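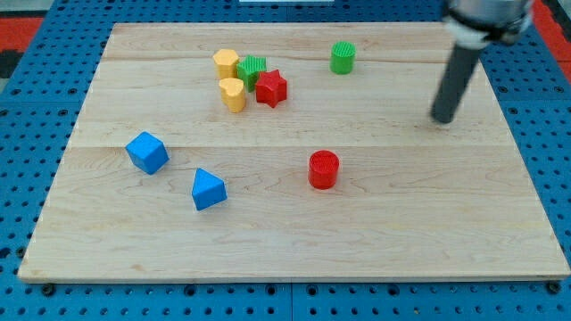
Coloured blocks spread out on a light-wood board.

I have been building online shops for small businesses for long enough to have bought a lot of templates, and I think most shop owners should stop buying them in bundles. The big seasonal sale is the worst way to pick the look of your store, and I say that as someone who has a folder full of themes I will never open again.

The offer is always the same. A theme seller puts its whole catalogue up for one price in December, with a countdown clock at the top of the page. You were only going to buy one theme, and for a little more you can have 101 of them. It feels wasteful to say no. I said yes, years ago, to a collection from a seller called Ullimico, and I used three of them. One of those three I had to replace within the year when the cart page stopped working after a platform update.

The price of a theme is the smallest part of what it costs you. The real bill is in the hours. Somebody has to fit your logo to a header that was drawn for a different logo, move the shipping notice, fix the colours on the sale badges, and find out why the menu covers the search box on a phone. If you do this yourself it comes out of your evenings. If you pay someone like me, it comes out of your budget, and I will tell you that my first 20 hours on a new theme are mostly spent taking things out of it.

Bundled themes need more taking out than most. They are built to look good in a demo, so the demo has a slider, a video background, a newsletter pop-up and a row of customer quotes from people who don't exist. A shop that sells dog leads or replacement blinds needs none of this. It needs a clear photo, a price, the shipping cost and a button. I would put the search box ahead of every animated banner ever made.

Padmavathi Shetty runs Notdale, a small store that sells sewing notions and haberdashery. She bought a bundle before she hired me and had already changed her theme twice that year. Each time her regular customers wrote in to ask where the zips had gone. They hadn't gone anywhere. The category menu had moved from the left side to a little icon in the corner. We put it back on the left, made the type bigger and left everything else alone. Her site is not fashionable and I wouldn't put it on a poster. Her customers can find the zips.

There is a fair argument on the other side, and I've heard it from Ismail Filali, who designs themes for a living and sells some of them through Sqalli. He says a bundle lets a beginner try things out cheaply, and that a person with no design training learns what they like by clicking through a lot of layouts. I agree with the second part. But you can click through the demos for nothing. Every seller has them up, and you can open them on your own phone while you're waiting for the kettle.

He also says that bundles keep small designers paid in the slow months. I have less sympathy there. A seller with a catalogue that size can't test all of it every time the platform changes, and the buyer finds out which themes were skipped. I would sooner see a designer keep a handful of themes in good order and charge properly for each one. Skotevden does it this way. The catalogue fits on one page, the prices are higher than I'd like, and when I write to support I get an answer from a person who has read my message.

If you are about to choose a theme, I'd suggest writing down what your customers come to your store to do, in the order they do it. Then open a demo on a phone, on mobile data, and try to do those things. Give it 60 seconds. If you can't get from the front page to a product and into the cart in that time, your customers won't do it either. Look at the date of the last update. Send the seller a plain question before you pay and see how long the reply takes — that is as quick as it will ever be.

And when you've found one that works, leave it be for a while. Owners look at their own shop every day and get bored of it. A customer who visits twice a year to buy the same thing isn't bored. They remember roughly where the button was, and they would like it to still be there.

I still get the sale emails. Last December's came with a bonus pack of icons.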